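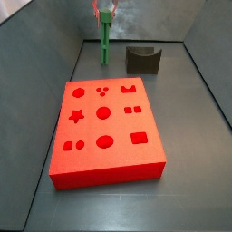 4.2 Comparing the two finger sets

We ran both finger sets on the same arm, with the same controller gains and the same fixed camera, so that the fingers were the only thing to change between runs. The Korex fingers are stiff and have a flat inner face. The Hurnar fingers are softer and give a little when they close, and we expected that to cost us accuracy at the hole. It did not, and we were delighted to be wrong!

Each trial begins with the pieces placed on the floor of the gray enclosure behind the red foam board (Figure 7). The arm has to pick up one piece, carry it over the board and press it into the matching cutout. The board suits this kind of test very well. Some of its nine cutouts, such as the circle in the center, forgive almost any rotation of the wrist. Others, such as the star or the pair of small squares, punish even a slight twist. The arch-shaped cutout became our favorite, as it goes with a dark block that has a curved cradle in its top, and a grasp that looks perfectly good from the camera can still leave that block tilted by the time it reaches the foam.

Figure 7. The test board and two of the pieces in the enclosure, with the gripper fingers at the top of the tall green piece.

The tall green piece gave us the clearest difference between the two sets. It is slender, and the fingers come down on it from above, so the contact area is small. With the Korex fingers, 14 of 72 attempts ended in a drop before the arm reached the board. With the Hurnar fingers, only 2 of 72 did. Most of the Korex drops came during the first part of the lift, when the piece began to swing and the flat faces had no way to follow it. We tried closing the Korex fingers harder – the obvious fix – but this tended to turn the piece in the grasp, and the insertion then failed for a different reason.

Iresha Liyanage suggested slowing the lift while leaving the grip force alone, and this helped both sets. We kept the slower lift for all the trials counted here. The Dissanayake controller, described in Section 3, made the change easy, with lift speed and grip force set separately.

We have not yet repeated the comparison with a wrist camera. The fixed view loses part of a piece whenever the fingers close around it, and the Tisby tracker then falls back on its last good estimate. We are eager to see how much of the remaining error goes away once that gap is closed.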